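**Unit 2 handout - the drawer exercise**
December 5, 2024

Read this before your lab slot. The task sheet calls it "close the drawer," and last year's group, who went off to Cladholm with high hopes, lost 17 points on it.

Your team writes one routine for the humanoid. It must find the drawer front, bring a hand up to it and push until it is shut. The apple stays on the desk. It is worth 2 points if left alone, and teams still find ways to forfeit them.

Things to settle on paper first:

- Which hand, and why. "The nearer one" is an acceptable answer.
- Where the fingers are when contact happens. Curled fingers and a small knob have a long history together.
- What the routine does about the gray cloth if it snags.
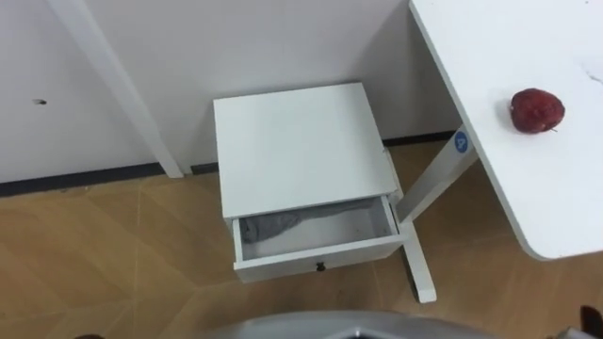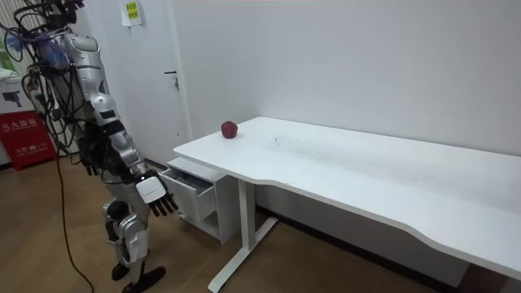 *Drawer open, apple on the desk.*

Compare the two views when you plan your approach. From above, the depth of the drawer is easy to misjudge; from the side you can check hand height against the drawer front. Use both. The Pesen method from Unit 1 (stop short, measure, then move) is slow - it is also how you keep your fingers.

Write-ups go in the Imidance folder, over 24 lines of log included, unedited. Logs that have been tidied up look tidied up.

Reading for January: Kälin notes, the part on contact forces. Skip the appendix.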